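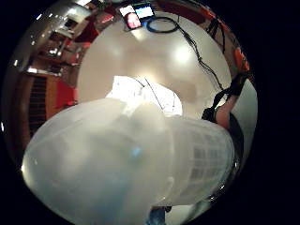 Figure 1. Round table with the light on it. See the section on glare.

Round Tables and the People Who Avoid Each Other at Them
Final report, Furniture and Use, second-year project
Hideaki Noguchi and Osamu Yokoyama

Why tables

Our first proposal was about bus shelters. It was turned down on the grounds that we live in Bunmont, where there are hardly any buses and the shelters are mostly used by teenagers and one goose. The second proposal was about chairs, but three other groups had chairs. That left tables.

We picked round ones because the college had just bought a lot of them. Over the summer the long oak tables in the Ciridden Building were sold off and replaced with round tables from Šindelář, and an email went out to all students promising that the new furniture would "encourage spontaneous collaboration." We wanted to know if it did. We also wanted a project that could be carried out indoors, sitting down, near coffee.

What has been written already

There is a fair amount of writing about round tables and most of it is very sure of itself. The general claim is that a round table has no head, so everybody is equal, so everybody talks. Family therapists like them. Restaurants like them for parties and hate them for couples. People who arrange weddings have strong feelings about them that we did not have room to cover.

What we found less of was anything about strangers. Most of the reading assumes that the people at the table meant to sit together. In a college building in October, with rain outside and one working outlet per wall, this is a big assumption. The people at a table in the Ciridden Building mostly share a wish to charge a phone.

The one source that did help was the Šindelář catalog. It lists the large model as seating six "in comfort" and eight "in conversation." We read this several times and took it to mean that the last two people get no legroom.

Method

We used three methods, one of which worked.

The first was sketching. Each of us carried a pad of blank circles and, whenever we passed an occupied round table, marked where people were sitting and where their bags were. We kept this up for most of the term and ended with 300 filled-in circles. Osamu drew bags as squares. Hideaki drew bags as X's and also drew people as X's for the first two weeks, and those sheets had to be thrown out and done over.

The second was interviews. We talked to 17 students, all of whom had used both the old tables and the new ones. The interviews were short, partly by design and partly because people who have finally found a seat do not like being asked about it.

The third was a comment box. We made it from a Jukska shoebox and left it by the stairs with a stack of cards. It collected a parking complaint, a very good drawing of a horse, and a coupon. We have left it out of the results, though the horse is in the appendix.

Results: where people sit

At the old oak tables, according to the people we interviewed, everybody knew the rules. You took an end. When the ends were gone you took the middle of a side. When that was gone you went home.

At a round table there are no ends, and you can watch people arrive and discover this. The first person sits more or less anywhere, usually facing the door. The second person then sits directly across, as far off as the shape allows. This would be fine except that directly across is also directly face to face, so the two of them now have the one arrangement in the building where looking up means looking at each other. Several of our interviewees described this as the worst part of the new furniture. One said it felt like a job interview in which both sides were hoping not to get the job.

The third person has a real problem. Any seat left is next to somebody and also between somebodies. In our sketches, third people often sat well back from the table with a laptop on their knees, and at that point it is fair to ask what the table is for.

Groups who came in together did what the books say they do. They spread out evenly, leaned in, and got loud. So the round table seems to work very well for people who already like each other. We feel the same is true of most furniture.

Results: the middle

A rectangular table gives you a patch of your own. It is never marked but everybody can see it, and if a stranger's notebook crosses over there is a feeling. A round table gives you a slice, like pie, wide at your elbows and coming to a point right where you would like to put your things. The middle belongs to everyone, so in practice it gets used as a shared shelf. Drinks go there. So do phones, keys, food nobody is admitting to, and papers that have been pushed away for a while.

The trouble is reach. On the largest model the middle is a full arm away, and getting a drink back means stretching out over whatever is lying in between. Sleeves drag and people half stand up. We noticed that after a while most people stopped putting drinks in the middle at all and kept them by the elbow, where they got knocked over by other people's elbows. 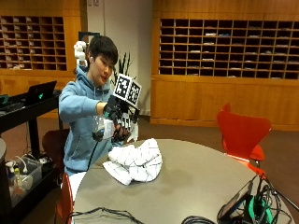 Figure 2. Bottle, arm, round table.

Hideaki would like it recorded that he lost a whole sheet of circles to an iced tea in this way. Osamu would like it recorded that he apologized at the time.

Results: glare

We did not plan to study glare. It came up in nearly every interview without our asking, so we gave in.

The pale tops are shiny. With the lights on there is a bright patch on the surface, and where it lands depends on where you sit, so moving your chair brings it along with you. The old oak tables were dull, brown, and covered in the carved initials of earlier classes, and apparently these were good for the eyes. People deal with the glare by laying paper over it. We saw one student build a sort of tent out of folders. When we asked if it helped she said no, but that it stopped people from sitting across from her.

What people said they wanted

We asked everyone we interviewed what they would change. The answers did not agree with each other. Some wanted the oak tables back, including two who had complained about the oak tables last year in the student paper. Some wanted smaller round ones, for one person, and when we pointed out that this was a stool they said fine. A few liked the new tables as they are. All of these were in the debate club.

Nobody used the word "collaboration" except to quote the email.

Problems with this study

We were in the building a lot, with pads, staring at people, and by the middle of term some of them knew us. We suspect that a few tables emptied when we showed up. We also did most of our sketching between lunch and about 4 in the afternoon, when we had a free block, so we know very little about mornings. Someone who cleans the building told us that the evenings are "completely different" and would not say how.

We had no sketches from before the change. Everything we say about the oak tables comes from memory, ours and other people's, and it is possible that everyone has started to remember them more kindly now that they are gone.

Recommendations

Keep the round tables in the rooms that can be booked by groups. Put some long ones back in the open areas, where the strangers are. If there is money for only one thing, get a matte finish.

We would also ask that next year's email describe the furniture and leave the spontaneity to us.

Division of work

Hideaki did the reading, the interviews, and the section on glare. Osamu did the final drawings, the shoebox, and the typing. Both of us did circles. The appendix has the redrawn sheets, the interview questions, and the horse.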